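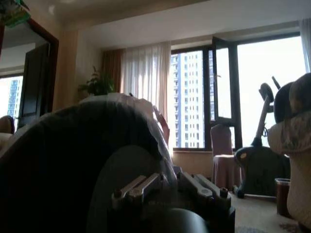

Trikus home arm kit, anyone living with one?

Board: Home and Hobby Robots – Arms and Mobile Bases

lowgear_pat
June 2026
I have been looking at the Trikus kit for use in an apartment. It's the arm, the two-finger gripper, the wrist camera and the rolling base sold together. The other one on my list is the Benedetti bench arm, but that needs a table and I'd like something that moves between rooms. Most of what I find online is people picking up blocks in a lab. What I want to know is how it does in a normal living room with people sitting in it. I'd be using it to move cups, pick things up off the carpet and bring small items to my mother, who doesn't get up much. Price is fine. Time is what I don't have.

sorrelhill
Had mine for 5 months. Short version: the arm is good, the gripper is good, the base is okay, the software is the weak part.

Carpet was not a problem for me, but mine is low pile. The base climbs onto a thin rug about half the time and stops the other half. Cups are fine if they are rigid. Thin plastic cups get squeezed unless you turn the grip force down to 4, and then it drops mugs. You can save a setting per object, but you have to pick it yourself in the app each time.

tinplate_32
The wrist camera is my complaint. It sits so close to the gripper that the fingers take up the bottom of the picture all the time. Anything right in front of the gripper is a blur. And it's bad with windows. If you have a big bright window in the room, everything between the camera and the glass goes dark and it starts missing objects. I had to run it with the curtains closed.

sorrelhill
Which firmware? Mine did that until the spring update. It handles the window side of the room a lot better now. Dark items on a light carpet were never an issue, even before.

tinplate_32
I'm on the spring one. It is better than it was. It still loses a clear glass in front of the window, and I don't call that fixed. I also don't think people should have to read update notes to find out whether it can see a glass.

lowgear_pat
Clear cups are most of what I'd be asking it to move, so that matters. Does it do any better with something dark in the cup, like coffee or soda?

tinplate_32
Yes, much better. It finds the drink and works out the cup from that. Empty is the hard case.

marv_bench
I'll disagree with the whole plan a little. I don't think this kit should be run close behind someone who is sitting down. The arm is slow and it does stop on contact, but it stops after it touches. From the back it has no idea what a shoulder or a head is going to do next. People raise a hand to wave or fix their hair and the hand goes right where the arm wants to be. If your mother is in a chair, bring the base in from the front and set a stop point out of arm's reach.

sorrelhill
Mine has been running in the same room as us every evening and it hasn't bumped anyone. There is a keep-out distance in the settings. Set it and you're fine.

marv_bench
The keep-out distance works off the base sensor, so it covers the base. It does not cover the arm when the arm is stretched out. It's in the manual in the section on reach. I'd rather have people know that before they buy.

sorrelhill
Okay, I just looked and you're right about the arm. I had assumed it covered both. I have now turned the reach limit down too.

quietcastor
Two practical things. First, assembly. The box says 15 steps and it took me a whole Saturday, mostly the cable run through the elbow. Check the small bolts on the finger links after the first week – two of mine had backed out. Second, if you don't want to build it, Prurkow sells it assembled, and Lostgate will come out and map the rooms for a fee. I paid for the mapping and would do it again. Exercise equipment, chairs with covers that hang down to the floor and tall plants all confused mine until the map was done by hand.

tinplate_32
Lostgate mapped my place too. The map was good. They were hard to reach afterward when I moved a couch and needed it changed.

quietcastor
Fair. I learned to edit the map myself, so I haven't had to call them.

lowgear_pat
Thanks, all. I'm leaning toward the assembled one from Prurkow, with the reach limit turned down and the approach set from the front. Does the warranty still hold if I take the fingers off to tighten the bolts?

quietcastor
Tightening is fine. You don't need to take them off for that, a short hex key gets in from the side.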